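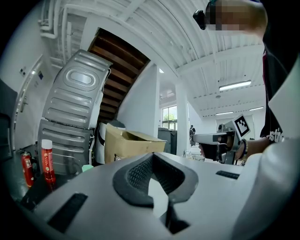 洗濯機ドラム外装の分別保管、階段下スペースで運用開始　Hellwood

2018年2月14日

家電部材の再利用を手がけるHellwoodは、Murkby作業所の階段下スペースを、洗濯機から取り外した金属製ドラム外装の一時保管区画として使い始めた。対象は銀色の金属外装で、側面に横方向のリブ、個体によっては楕円形のエンボス部を持つ。従来は搬入口脇に他の板金部材と混載していたが、リブ部の変形と取り違えが続いたため、外装のみを分離して管理する方式に改めた。

保管の区分

同社の作業要領によると、区画内の外装は「受入」「選別済」の2区分で管理する。受入品は、樹脂部品、ゴムパッキン、配線の残りがないことを確認したうえで区画に入れる。残留物がある場合は解体工程へ戻し、区画内での取り外し作業は行わない。選別済の外装には、型式群と受入日を記した札を付ける。札の取り付け位置は開口縁の穴に統一し、外周面への粘着ラベルの貼り付けは廃止した。糊の残りが再塗装時の不良につながるためである。

外装は横置きを基本とするが、上段に置くものは傾けて立てかけることも認めている。その場合、荷重は縁の折り返し部で受け、エンボス部やリブの頂部に集中させない。積み重ねは2段までとし、3段以上は禁止する。階段の踏み板および蹴込み板を支えとして使うことも認めない。上段を取り出すときは、先に下段の接地状態を確かめ、がたつきがあれば下段を置き直してから作業に入る。

受入時の検査

受入検査は目視と簡易測定による。目視では、リブの谷部の亀裂、溶接部の剥離、開口縁の曲がり、軸受取付部周辺の腐食を確認する。開口径は直交する2方向で測り、差が7ミリを超えたものは再利用の対象から外して金属原料に回す。楕円形のエンボス部に浅いへこみがあっても、外周の形状に影響がなければ合格とする。

軽微な表面さびは選別の妨げとしないが、谷部に沿って連続するさびは板厚の減少を伴うことが多く、裏面からも点検する。裏面の点検には手持ちの照明を用い、判定に迷う個体は保留札を付けて受入区分に残す。保留の期限は7日間で、期限を過ぎたものは不合格として扱う。

Hellwoodがまとめた前年の集計では、受け入れたドラム外装は約759点だった。不合格の理由は開口縁の曲がりが最も多く、軸受取付部の腐食がこれに次いだ。曲がりの多くは、解体後の仮置きと場内運搬の間に生じたとみられている。型式群の記入漏れも目立ち、照合のために同じ外装を再測定する例があった。

消火器とスプレー缶の扱い

保管区画の周辺で使う備品についても要領を定めた。消火器は通路側から直接手が届く位置に置き、前面を部材でふさがない。外装の搬入で一時的に移動した場合は、作業の終了を待たずに、その外装を置いた時点で元の位置へ戻す。

スプレー缶は作業中に使う分だけを持ち込み、終業時に所定の保管庫へ返却する。区画内での噴霧は禁止とし、塗布が必要な外装は換気設備のある作業台へ移す。缶を転がったまま放置しないこと、キャップを外したまま区画に置かないことも明記した。使い切った缶は板金くずと混ぜず、専用の回収容器に入れる。

搬送と手作業

外装の搬送には、木枠で縁を受けるBellamy製の低床台車を使用する。台車への積載は横置きに限り、移動中に回転しないよう両側にくさびを入れる。段差を越える際は一度停止し、くさびの緩みを確認する。台車が入れない階段下の奥側へは手運びとし、切断縁のある個体を扱う際は耐切創手袋の着用を求める。

段ボール箱は札、くさび、養生材などの小物に使い、外装本体の支持には用いない。箱の側面には内容物の名称を記入し、空になった箱は当日中にたたんで回収場所へ移す。

今後の予定

選別済の外装は、再塗装と軸受部の補修を担当するVimaliaへ順次出荷する。出荷単位は型式群ごととし、異なる型式群の混載は行わない。出荷票には札の記載内容と開口径の測定値を転記し、受け取り側での再測定を省く。

Hellwoodは5月に区画の運用結果を集計し、不合格率と取り違えの件数を従来方式と比較する。段数の制限と保留期限は、この結果を踏まえて見直す。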